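**Flillow Residents' Forum: Building Policies**

**Thread: Proposed quiet hours for the Ascombe Building**

**szakharchenko** (February 28, 2024)

The management office has asked for written comments on the proposal to begin quiet hours at 9 p.m. in place of 10 p.m. The change would apply to all 80 units and to the shared rooms on the ground floor. Comments posted in this thread will be forwarded to the office.

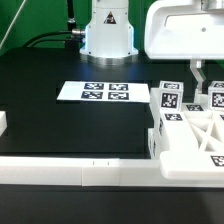 Residents are asked to state whether they support the earlier hour on weeknights, on weekends, or both. Unit numbers need not be given.

**b_golob**

I support the change on weeknights only. My unit faces the courtyard, and conversation there carries to the upper floors. Weekend hours should remain as they are.

**zsirko**

I must respectfully disagree. Many residents work until 8 p.m. and have no other time for laundry. The present rule has been in force since September, and the office has published no record of complaints. A change of this kind should rest on such a record.
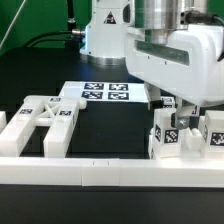 ## Replies, page 2

**b_golob**

Laundry is already exempt under section 13 of the house rules, provided the door is kept closed. The proposal does not alter that section.

**zsirko**

Section 13 exempts the washers. It does not mention the dryers, which are the louder machines. I request that the wording be corrected before any vote. 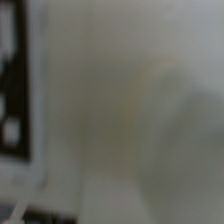

*Attachment 3, zsirko*

**t_shevchuk**

The point about dryers is well taken. I would support 9 p.m. on weeknights if the exemption is rewritten. I remain opposed to any fine above $35 for a first notice.

**szakharchenko**

Both requests have been noted and will be forwarded with the other comments. The thread will remain open until the office sets a date for the vote.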